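Golluria Kitchen Teleoperation Project
Minutes of the weekly working meeting, 26 Jul 2021

Present: Aldo Ferri (chair), Agata Caruso (minutes), two operators from the day shift
Apologies: the Zarnovberg office

1. Minutes of the last meeting

Accepted with one change. The spare hand controller is on loan to Sanna until the end of the month, and was wrongly listed as in repair.

2. Breakfast tray task

Agata went over the task sheet. The operator drives the arm by remote control, takes the toast from the toaster, sets it on the tray, then adds one piece of fruit from the plate. Each run starts with an empty tray and ends with the arm back over the counter.

Aldo asked whether the fruit should be named in the instruction or left to the operator. Agreed that it will be named. Operators have been choosing the apple nearly every time, and the banana is hardly in the May recordings at all.

The toast is the slow part. Both operators said they lose sight of the fingertips when the gripper comes down over the slot, and they end up going by the wrist view alone. One of them pushes the lever up a little first, the other does not. Agata wants a single method written down before more runs are recorded.

The counter layout stays as it is for this batch, with the toaster oven and toaster to the left of the tray and the cutting board with the fruit plate to the right. 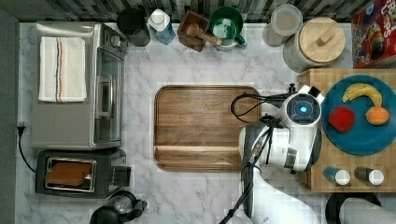
3. Cables

The loops on the arm were discussed again. Aldo would like them tied closer to the upper link. One operator was worried that this would limit the wrist when it turns toward the toaster. To be tried on one arm first.

4. Hand guiding

Vomora has asked for a set of runs in which a person moves the arm directly by hand. Agreed to record 90 runs, split evenly between 6 operators. New operators will do 4 practice runs each, which are not kept. Hand-guided and remote runs go in separate folders.

Aldo noted that hands will show up in the wrist view. Vomora has been told and does not mind.

5. Failed runs

Dropped toast is to be marked as a failure even if the operator picks it up again. Agata will go back through last week's notes and fix the 8 entries marked the other way.

Actions
Agata: write up the toast pickup method, correct the run notes
Aldo: retie cables on one arm, reply to Vomora on hand guiding
Operators: try the new cable position and report at the next meeting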